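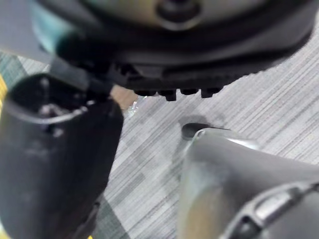 Thread: Little rubber feet on round bases, glue them back or replace the lot?

Forum: Home & Household > Fix It Yourself

divarmont_dee wrote:
Okay, small question that has eaten my whole evening. I have a heavy round thing with a dark body, a light gray disc with a hole in the middle, and a row of stubby black feet on the underside. It came out of a box of odds and ends from my aunt's place in Divarmont and I have no clue what it was sold as. I'd like to use it as a base for a plant stand.

My trouble is the feet. They aren't all the same height! One is noticeably longer than its neighbors and the one on the end is wider. If I set it down I'm pretty sure it's going to rock. Do I trim the tall one, pull everything and start over, or put felt on the short ones until it evens out? I bought a pack of stick-on bumpers, 50 of them, so I have plenty to waste.

tinsnips wrote:
Don't trim anything yet. Put it on something you know is flat (I use a piece of glass from an old picture frame) and see if it rocks at all. Different heights can be on purpose. I had a fan base where one peg was a locator that dropped into a hole in the stand and never touched the floor.

Also are they rubber or hard plastic? Push a fingernail in.

divarmont_dee wrote:
Fingernail leaves a tiny dent that comes back slowly. So rubber-ish? They're kind of stiff from age.

Rochelle Wojcik wrote:
Tinsnips is right about checking first, but I'm going to disagree with him on the rest before he even says it, lol. If they're old rubber and shiny, pull them. Old rubber goes gummy and then it marks your floor, and that mark does not come out of vinyl. I have a brown ring in my pantry from a mixer foot that I've been hiding under a mat for years. I tried baking soda, I tried mineral spirits, I tried that white sponge thing. Still there every December when I move everything to get the big roasting pan out!

tinsnips wrote:
I never said keep them forever, I said don't CUT them. Once you cut one you've got nothing to match.

And that staining is mostly a vinyl problem. On tile or wood with a good finish I've left rubber feet sitting for ages and never had a mark.

Rochelle Wojcik wrote:
Wood with a good finish got me too. Hallway at my old place. Ghost circles, four of them.

bistow_bill wrote:
What's the floor, Dee? And how heavy is the plant? Everybody's arguing about feet and we don't know what's going on top.

divarmont_dee wrote:
Floor is vinyl plank in the kitchen, so uh oh. The plant is a rubber tree in a clay pot, and it all gets heavier when I water. I was thinking a round board on top with a dowel down through the hole in the disc so it can't slide off sideways.

bistow_bill wrote:
Then forget the stick-on bumpers. They're fine on cabinet doors, but put a clay pot on them and the first time you nudge it to sweep, the adhesive shears and you've got a sticky dot on the floor and a crooked plant. I did this with a record player and a lamp, same result both times. You'd think I'd learn.

Get push-in feet with a stem, or the kind that take a screw. Pull one old foot, take it to the hardware store and match the hole. I paid 80 cents apiece for mine at the counter where they have the little drawers.

sonnyside wrote:
Going the other way on this, I like stick-on feet and I've had good luck! The trick is cleaning. Rubbing alcohol, let it dry completely, press hard, then leave it upside down overnight before any weight goes on. Everybody sticks them on and flips it over right away and then blames the bumper.

bistow_bill wrote:
I did the alcohol. I did not do the overnight. I'll give you that one.

tinsnips wrote:
Dee, look closely at the lower rim before you pull anything. Does it have small ridges running along it? If so, run your thumb over them and see whether that band turns on its own. If it turns, the feet might be fixed to a part that isn't meant to hold weight at all.

divarmont_dee wrote:
It does have little ridges! Went and tried it just now and nothing turns, it's all one solid piece as far as I can tell. But there was a LOT of dust packed in there. Used an old toothbrush and dish soap, then a toothpick for the stubborn bits, and it looks so much better. The light disc came up nicely too except right around the lip, where there's something like old tape glue.

Rochelle Wojcik wrote:
Cooking oil on a cotton ball for the glue. Leave it ten minutes, wipe, then dish soap. Please don't scrape it with a knife, you'll scratch the disc and then you'll see it every time you water.

nirnusberg_nan wrote:
I made a stand a lot like this for a fern, and my problem ended up being the dowel. Mine fit snug in the shop and then swelled up from drips and I couldn't get the top off without a mallet. Leave it a hair loose and seal the end with varnish. A saucer with a proper rim on top helps as well.

For the feet I sawed slices off a cork trivet and glued those on. Doesn't mark vinyl, cheap, easy to sand until the thing sits level.

sonnyside wrote:
Cork under a watered plant though? Mine got moldy.

nirnusberg_nan wrote:
Hasn't happened here, but I'm stingy with the watering can.

divarmont_dee wrote:
Okay, glass test is done. It rocks, pretty badly, on the tall one. So I pulled that one (needed pliers and a hair dryer) and it has a stem! Bill wins that round. I'm taking it to the hardware store tomorrow morning to match the hole, and I'll put a sheet of clear plastic between it and the vinyl anyway so Rochelle can sleep at night. Cork is plan B.

Anyone know what grit I should finish the round board with before varnish? I have 80 and 155 is the number my brother-in-law gave me, which I can't find on any package.

tinsnips wrote:
He means 150. Start with the 80, then 150, then 220 if you have the patience. Go light on the edges.

bistow_bill wrote:
And pick up a couple of spare feet while you're there. One always rolls under the stove.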